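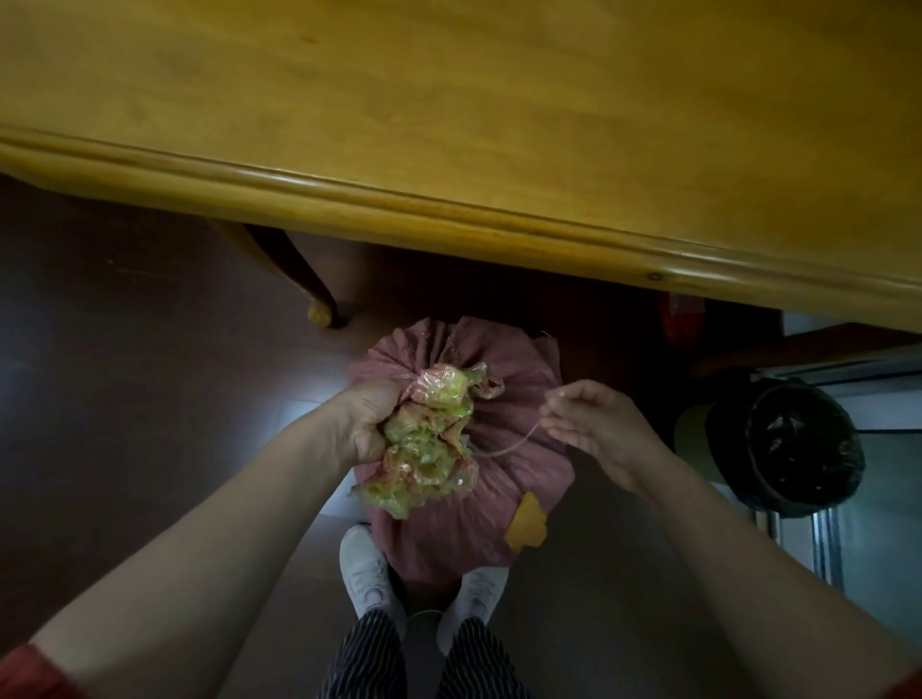
Tying off the neck of the pink sack, string in the right hand.

Quick one, parts order closes tonight. Still on the tying gripper for the Keltiment build. Version 4 drops the string every time the plastic bunches up, so I've gone back to doing it by hand and stealing the motion. Left hand grips, right hand winds. Sounds easy. Gripper has one motor and no clue.

Ju-won Do lent me his Dikmont servo, much stronger, maybe too strong. Spool mount reprinted, fits now. Control loop still stalls after about 9 seconds, havent found out why. 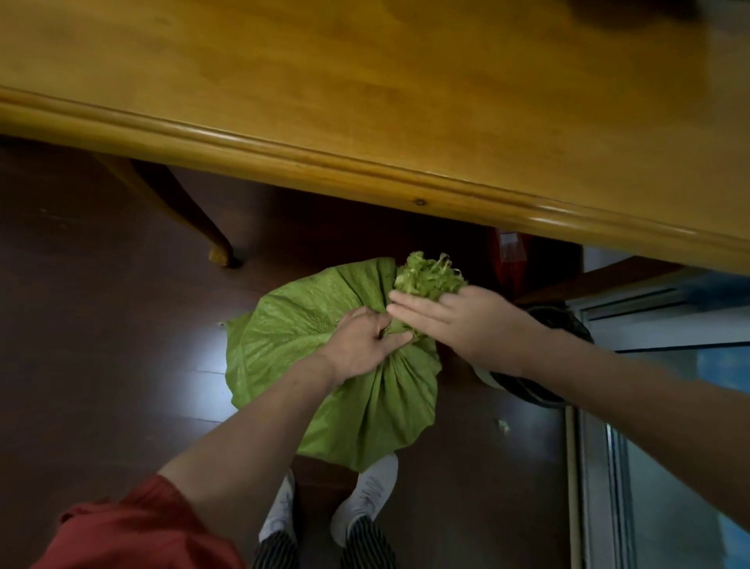
Lotus leaf bundle, one hand on the pleats, the other on the green filling.

Leaf is the harder job. Needs soft fingertips and a force limit, wich I dont have yet. Silicone pads next, then the wrist. More when the servo is in.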